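December 2022
By Phyllis Parsons
4 min read

We use cookies to remember your preferences. By continuing to read you accept this.

Progress report to the Wouters Fund: Clostthorpe Robotics Club, fall term

Dear Ward Van Dijk and everyone at the fund,

I promised you a short report and I can already tell it won't be short, so please pour yourself something warm. It has been a full term, and a happy one, and I'd like you to know where the money has gone and what the students have been doing with it.

Money first

Of the grant, we have spent $3,527 so far. Most of it went on two desktop computers with decent graphics cards, because the old ones in the lab could barely open the simulator, let alone run it while a dozen teenagers leaned over the screen. The rest paid for the entry fee to the Cusov Challenge and a set of textbooks that have been borrowed, returned, borrowed again and in one case dropped in a puddle. We have $400 set aside for travel in March, and I don't expect to need more than that if the school will lend us the van.

Who is taking part

We have 20 students this term, the youngest in seventh grade and the oldest a senior who is applying to engineering programs as I write. Several had never written a line of code before September. I was a little worried about mixing them with the ones who had, and for the first couple of weeks the room did split down the middle – but pairing them up by seat number fixed most of it, and now I have trouble getting them to go home.

What they have built

The project is called Cendden (the students chose the name by vote, and I have stopped asking what it means). It is a set of practice tasks for a simulated robot arm: pick something up, carry it, put it down where it was asked for. Everything happens on the computer for now, so a mistake costs a restart and a groan instead of a repair bill.

They began with plain cubes, which was wise, and moved on to more awkward shapes once the gripper code was behaving. Each pair writes its own approach path and decides how far the fingers should close. One pair spent three whole sessions on a single bug that came down to a minus sign, and I have rarely heard such cheering as when they found it!

By the end of November the club had logged 70 practice runs, every one written up in the shared notebook with a line on what was tried and what to change next. The write-ups vary. Some are a full page with sketches, and some say "bad angle, try again," which is fair enough, though we are working on it.

The current task mixes several things on one tabletop, with a letter block and a mesh cup set out near the piece the arm is after. Choosing where to come in from takes far more thought when there are neighbors to miss, and the arm itself can hide part of the table from view – the students argued over that one for most of an afternoon.

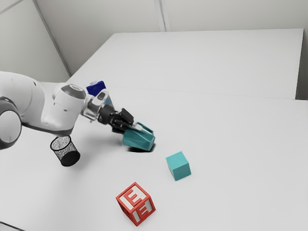 What comes next

The Cusov Challenge is in March, and the rules ask for a sorting task, so after the break we'll move from lifting one object to putting several where they belong. I'd like every pair to have a version they could show a stranger by then, even a slow one. We are also hoping to hold an open evening for parents, and you would be most welcome if the drive isn't too much.

One small request: may we shift what is left of the textbook line over to a second monitor for each computer? The students at the back really do struggle to see. A yes by email would be plenty, and I'll send the receipts with the spring report.

With warm thanks from all of us,
Phyllis Parsons
Clostthorpe Robotics Club

Sign up for our newsletter to get club updates in your inbox. Unsubscribe at any time.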